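Staff Profile: Godelieve De Graaf on the Apprentice Baker Program

The Namstead Culinary Institute has offered evening instruction in bread for 30 years, but its apprentice program is a recent addition. Godelieve De Graaf, who directs it, spoke with the newsletter in her office on the second floor of the Kondeo Building shortly before the January intake.

Ms. De Graaf came to the Institute from wholesale baking, where she managed the night shift at Dallel. She describes the change as a gradual one. "I was already training people," she said. "I was simply doing it at two in the morning, with orders waiting."

Apprentices spend four days a week with a partner bakery and one day in class. The classroom day covers flour, fermentation, food safety law and basic bookkeeping. Asked which subject meets the most resistance, Ms. De Graaf named the last without hesitation. "They want to shape dough. But a baker who cannot price a roll will not keep a shop open for long."

Admission is limited to six apprentices per term. The Institute has received requests to raise that number, and Ms. De Graaf is cautious. "Each of them needs a bench and a person standing next to it. I would want a second instructor in place before we discuss it."

Much of the present curriculum was written with Milovan Grgić, who retired from the Institute last summer and still reads the final reports. Under his guidance the program dropped its written entrance test in favor of a trial morning at a partner bakery. Ms. De Graaf regards this as the best decision of her tenure. "Some of our strongest graduates would have failed the old test," she said.

She was reluctant to speak of trends in the trade. Customers at the partner shops ask for sourdough, she noted, yet soft rolls continue to pay the rent. 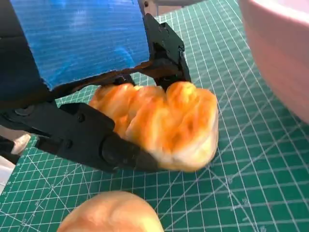 Ms. De Graaf expects to remain in her post for at least two more years. Applications for the next term may be left at the front desk.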